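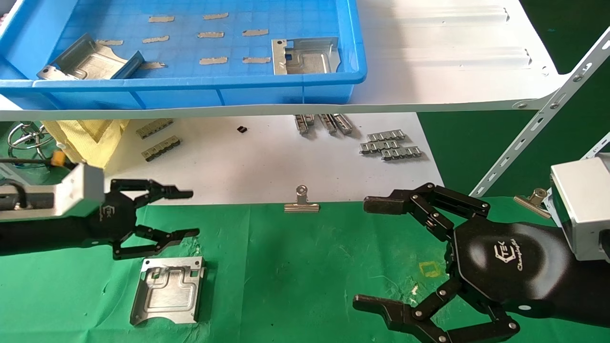 Figure 4. Grippers above a green work surface, with metal brackets in a blue tray.

4. Origin claims and the trouble with asking people what they think

269 shares

The cases in Section 3 turned on what a label said. The origin cases turn on what a label is supposed to have made people believe, and the evidence for that belief is nearly always a survey. We are less impressed with these surveys than the courts in our sample seem to have been, and this section sets out why.

The typical dispute looks like this. A seller puts words such as "Built here" or "Proudly assembled at home" on a box. Some of the parts come from abroad. A buyer says the words led her to think that all, or nearly all, of the product was made in this country, and that she paid more for it than she otherwise would have. The seller answers that "assembled" means assembled. Each side then hires an expert, and each expert finds that ordinary shoppers agree with the party who paid for the study. In our sample we found no survey filed by a plaintiff that reported low levels of confusion and no survey filed by a defendant that reported high ones. Studies that came out the wrong way presumably stayed in a drawer. We can't prove this, but any reading of the filed surveys that ignores it is too generous.

4.1 The Ginurico survey

The best-documented study is the one filed against Ginurico, a seller of kitchen scales and small storage racks. The front of the Ginurico box carried the words "Assembled at home, checked by hand." A line on the bottom panel said that the product contained imported parts. The expert sent out 1000 invitations through an online panel and kept going until 200 people had viewed the real box and 200 had viewed a control box. The control was the same except that the line about assembly had been taken off.

The main question asked what, if anything, the package told the respondent about where the product came from. People who said it told them something were then given a list: all parts and labor domestic, most parts and labor domestic, some parts and labor domestic, none of these, or don't know. The expert treated the first two choices as evidence of deception. The trial judge accepted this, called the design "sound," and let the case go forward.

We have three objections. The first is to the list itself. A respondent who hasn't given the matter a moment's thought is handed four ready-made thoughts and invited to pick one. It is true that "don't know" was offered, but it came last, and people on paid panels learn quickly that a firm answer gets them to the next page. An open question would have been messier to code and much more useful. The report says that open answers were collected at one point and "reviewed for quality." They were not attached, and as far as the docket shows the defendant never asked for them.

The second concerns the treatment of "most." If a product is put together domestically from a mix of foreign and domestic parts, and if labor is a large share of its cost, then a person who says that most of the parts and labor are domestic may simply be right. Whether that was so for the Ginurico scales is a factual matter that neither side had settled when the survey was filed. Counting these people as deceived assumes the answer to the question the lawsuit was meant to decide.

The third is the control. Removing the whole sentence tests whether the sentence does anything at all. It cannot tell us whether the sentence misleads, as against telling people a true thing which they then understand. A better control would have kept a claim on the box but changed it to one that both parties agreed was accurate, for example "Assembled here with imported parts" in the same size type. If nearly as many people picked "all" or "most" after reading that, the fault would lie in the list or in what shoppers already assume. Uchida made this point in a working paper on control packages, and we think he understates it. A control that leaves out the disputed words entirely will make almost any informative sentence look guilty.

4.2 The Vanico reply survey

None of this should comfort defendants. Vanico, which sells folding tables and was sued over similar wording, filed a survey that is worse in most respects. Its respondents were shown the full package, all six sides, laid out flat on a screen and could enlarge any part of it. They were told to "review the packaging as carefully as you wish." They were then asked whether the package said anything about imported parts. Most said yes, as one would hope after such an instruction.

That is a reading test. It shows that people can find a line of small print when they are looking at a flattened box at home with nothing else to do. The legal standard asks about a reasonable consumer acting reasonably, and a reasonable consumer buying a folding table does not turn the carton over and study the underside – particularly when the carton is as long as she is tall. The court gave the survey "some weight" and did not explain how much. We would have given it very little.

There was also a problem with who was asked. The Vanico panel was limited to people who had bought a table in the past year and who said that they "usually read packaging." The second screen removes the very people most likely to have been misled. The expert defended it as a way to reach "engaged" buyers. The statute protects the other kind too.

4.3 Price, and the missing link to it

Even if a survey could establish what buyers believed, the plaintiff would still need to show that the belief mattered. Here the record gets thin. In the Onu case the complaint alleged that shoppers paid a "patriotism premium" on a line of reading lamps, and the figure was reached by comparing the Onu lamp with a cheaper lamp sold by Cundham. The two lamps differed in height, in finish, in the length of the guarantee and in where they were sold. To credit the entire gap to one phrase on the box is not serious work, and the plaintiffs' own expert retreated from it in deposition.

Barbu has proposed choice studies as a way out. Respondents are shown several versions of a product at different prices, with and without the disputed words, and their choices are used to work out what the words are worth to them. We agree that this beats comparing two different lamps. We are not convinced that it does what its supporters say. The method makes people attend to features they might never notice in a store, since each feature has to be listed in order to be varied. A phrase that occupies a corner of a real box becomes one of five lines in a table. It would be strange if respondents did not put some value on it. The method also measures only what buyers would be willing to pay, while the price in the market depends on sellers as well, and a seller may charge the same for a lamp with or without the claim.

Supporters reply that every method has flaws and that a damages case has to use something. We see the force of that, but it is an argument about necessity. It gives no reason to trust the number at the end. A judge who admits such a study because nothing better is available should at least say so in the order, and in the decisions we read that sentence never appears.

4.4 What might help

Some of these faults could be reduced at low cost. Courts could ask for the full questionnaire and all open answers to be attached to the report. They could ask each expert whether pilot studies were run and, if so, what they found. Where the dispute is over a qualified claim such as "assembled," the parties could be told to agree on a control package before either one goes into the field, leaving them to fight over the results instead of the wording. None of this requires a change in the law, although it would require judges to take an interest in survey design earlier than most of them now do.

We doubt that better surveys would settle many of these cases. Shoppers asked about "assembled" probably hold no fixed view of what it covers, and a well-made study would report a good deal of vagueness. That would be awkward for both sides. A plaintiff has to show that a significant portion of buyers took away a particular false message, and a haze of half-formed impressions is hard to certify as a class. A defendant, for its part, chose the word knowing that it is vague – the Ginurico marketing memo produced in discovery calls the phrase "warm" and says nothing further about its meaning – and should not gain much from the vagueness afterward.

Section 5 takes up the remedies, where the same soft numbers are multiplied by the number of boxes sold.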